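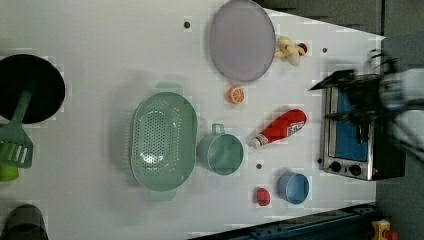
De: Teresa Valadim
Para: lista manipulacao-bancada
Assunto: Re: Regras para a bancada de cozinha, versão 4
Data: 29 de março de 2024

Jannik Ruppert escreveu:

> Li a versão 4 do documento. Tenho duas objeções. A primeira é o ponto
> sobre a disposição inicial dos objetos: se cada operador os distribui
> como entende, os resultados de Edham e os nossos não são comparáveis.
> A segunda é o limite de velocidade junto ao forno. O texto diz
> "velocidade reduzida" e não dá valor nenhum. Assim não serve para
> auditoria.
>
> Também não percebo por que motivo os furos do tampo aparecem no anexo.
>
> Jannik

Jannik, lista,

Respondo por ordem.

Disposição inicial. A variação é intencional, mas tem de ficar registada. Proponho esta redação para o ponto 2:

"Antes de cada série, o operador fotografa o tampo na vertical, com todos os objetos já colocados. A fotografia é arquivada com o número da série. Os objetos podem ficar em pé ou deitados, e podem sobrepor-se, desde que a sobreposição conste da ficha."

A sobreposição é o caso que dá mais problemas. Uma espátula pousada sobre a frigideira conta como um obstáculo ou como dois? Na ficha atual há quem escreva uma coisa e há quem escreva outra. Sugiro que contem sempre como dois objetos, com a relação indicada no campo de observações ("sobre", "dentro de", "encostado a").

Os objetos que fiquem parcialmente fora do campo da câmara superior são admitidos como distratores, nunca como alvo. Isto já se praticava, mas não estava escrito.

Velocidade. Tens razão, falta o valor. A Janssen usa um limite próprio na célula deles e pediu que não o copiássemos sem ensaio, porque a garra é diferente. Até haver ensaio, proponho que o ponto 6 obrigue cada laboratório a declarar na ficha o limite configurado no controlador – o valor, e não um adjetivo. Uma ficha sem esse campo preenchido é devolvida. O limite comum fica para a revisão de junho.

Acrescento uma questão ligada a esta. Quando a garra passa por cima do forno de brincar, a porta pode estar em qualquer posição, e a altura de passagem deve ser calculada para a pior delas. O estado da porta entra na ficha como "aberta", "fechada" ou "intermédia".

Furos do tampo. Estão no anexo por duas razões: servem de referência para alinhar a fotografia inicial com o modelo da mesa e podem prender peças pequenas. A regra é não pousar objetos em cima deles no arranque da série. Se uma peça lá for parar durante a execução, regista-se e continua-se.

Objetos no chão. Peças que caiam para fora da mesa não são recolhidas com o braço em movimento. Paragem, confirmação no painel, e só depois alguém entra na zona. No levantamento da Stulten, em 147 séries, mais de metade das entradas na zona foi feita sem essa confirmação. Não quero ver o mesmo nos nossos registos.

Fica por resolver a lista de objetos. A Plostness quer nomes fechados ("escorredor oval", "chávena com pega", "frasco de ketchup"); eu preferia um código por peça, com o nome em texto livre ao lado – as peças são substituídas e a cor muda de lote para lote. Quem tiver posição sobre isto que responda nesta linha de mensagens, para não se perder.

Envio a versão revista assim que os pontos 2 e 6 estiverem fechados.

Teresa Valadim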